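October
By Uleck

The thermos oatmeal video has 907 comments under it now, and most of them ask the same thing: does it cook, or does it just soak? I make breakfast this way a few times a month, so I tried it again with a thermometer. Thread.

The video shows someone putting steel-cut oats in a flask, adding water from the kettle, and closing the lid. Next shot, it's morning and the oatmeal is thick. No stove apart from the kettle.

The part the video skips is preheating. I fill the flask with boiling water, close it, and leave it while I measure the oats. Then I dump that water and start over with fresh boiling water.

I used a wide-mouth Tufa flask, the kind sold for soup. A narrow one works too, but getting the oats out is a pain and so is washing it.

One part oats to three parts water, pinch of salt. Fill it close to the top. My half-full flask cooled off much faster and the oats in the middle stayed hard.

After 2 hours it read 141 degrees F. The oats were chewy but I would have eaten them. They taste like oats from a pot, a little less creamy because you don't stir.

I left the second batch for 11 hours, which is closer to what the video does. Texture was better, soft all the way through. It was barely warm when I opened it.

That's my problem with the overnight version. Cooked grain sitting lukewarm for hours is not something I want to give my kids. I threw the second batch out after I checked the texture.

What I do now is fill the flask when I get up, shower, pack lunches, and take it to work. It's ready by the time I want to eat.

Don't put milk in the flask. Add it in the bowl. Same for yogurt and cut fruit. Raisins are fine from the start, and they plump up nicely.

Several people asked about rice. I've done it, and it came out sticky on the outside and chalky inside. I went back to the pot.

Please don't try dry kidney beans. They need a real boil on the stove and a flask won't give them that.

Someone on the Grerker board says a towel wrapped around the flask keeps it hotter. I tried it once and couldn't tell the difference, but I only have the one thermometer and it's not a fancy one.

So yes, it cooks, if the flask is hot first and full. I'd skip the overnight part. Next I'm trying barley, and I'll add the ratio to this thread if it comes out. 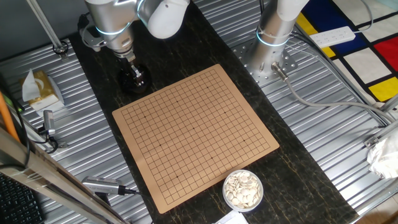
Vol. 2, No. 11

Adding one more: quick oats turn to paste in a flask. Use steel-cut.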